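Guides > Lake Access > Checking a Shoreline Easement

How to confirm public access to a fishing lake before you go

A lake may be public while the land around it is private. The steps below apply to lakes in the Stenavstead district and use Kulta Lake as the working case.

1. Find the parcel number for the shoreline. Use the district map at the land office and write down every parcel that touches the water. Kulta Lake has 2.

2. Request the title record for each parcel. Look for the words "easement," "right of way" or "reserved road." Note the plan number beside each entry.

3. Pull the plan. Plan 1,996 shows the old Setis road ending at the high-water mark. A road that stops short of that mark does not give access to the water.

4. Measure the gap, if there is one. On the Savolainen side it is 43 feet, all of it private.

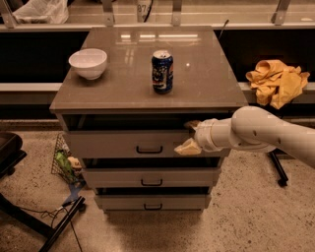
A reader's comment on step 4 pointed out that the high-water mark on older plans may not match the present shoreline, and that the surveyor's field notes should be ordered along with the plan. The notes are filed separately and must be requested by plan number.

5. Check for seasonal closures. The Setis road is gated in August during high fire risk. A closure order does not cancel the easement.

6. Carry a copy of the plan. Mark the legal route in ink and stay on it. Cutting across a field to reach the same shore is still trespass.

Last revised 14/01/2023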